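3 Jul 2022

I want to make a case for the boring screw. I look after the hand-held grippers at Rultden, the kind you carry around and squeeze, and most of my week goes to the fingers. They get knocked, they get dropped, and they drift out of line so slowly that the person holding the tool is the last to notice.

In June we had 10 of them out at once, and the usual argument came up again. One camp wants quick-release fingers, clip on, clip off, no tools (Laaksonen does a nice set, I'll admit, and they feel great on the bench). The other camp is mostly me. I like screws. I like a finger plate that sits where I put it and stays there until I come back with a driver.

My trouble with clips is that they fail politely. A clip that has worn a little still clicks, so everyone trusts the click. A loose screw wobbles, somebody swears at it, and it lands in my tray the same afternoon with a bit of tape on it. I'll take the swearing! We logged 489 finger checks on the Nonano bench last season, and the ones that took me longest were all clips that had clicked perfectly well.

People tell me screws are slow, and sure, they are. A full swap takes me six minutes if the driver is where I left it. But I don't want fingers swapped in a hurry by someone standing up with the tool under one arm. I want it sat down, on a mat, with decent light.
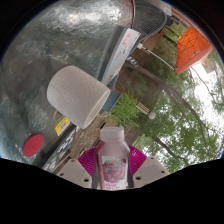
Alignment is the other half of my grumbling. The Cunuvmont setup sheet has you close the fingers on nothing and look for a gap, and I think that's only half a check. Close them on something upright and look straight down between the plates. A plastic bottle with a screw cap does nicely, gripped with one pale finger slanting in from each side, and those two dark screw holes on each plate give your eye something to compare. If one pair sits higher than the other, back off the screws, square the plate and go again. I do it with the tool outdoors too, trees and all, when I can get away with it.

I'd also throw out the rule about checking every 5 days. Check when it's been dropped — and make it easy for people to own up to dropping it. I keep a pencil tied to the log for that, and it gets used a lot more than the form did.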